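Cellar temps in a kitchen cabinet?

gillville_nan
Joined: September
Posts: 1444

OK so we moved to Gillville and I no longer have a basement. Can I keep reds in a regular kitchen cabinet or am I ruining them? Most of it is Garrido, nothing fancy, but I'd like it to last till my sister visits.

Nazareno Ferraro
Posts: 2000

Cabinet is fine for a few months. Keep it away from the stove and don't fuss. I've done this for years and never lost one.

plukiser
Posts: 1636

Gonna disagree with Nazareno. My kitchen gets so hot in summer that two corks pushed up on me! Bedroom closet, low shelf, bottles on their sides.

Nazareno Ferraro

That's your kitchen - mine faces north. And sideways only matters if you're keeping them for years.
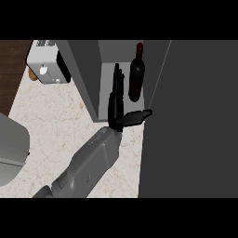
Naomi K.
Posts: 1000

You're both kind of right? Put a cheap thermometer in there for a week before you decide (I did, and moved everything to the hall closet).

gillville_nan

Thermometer it is. Thanks, all!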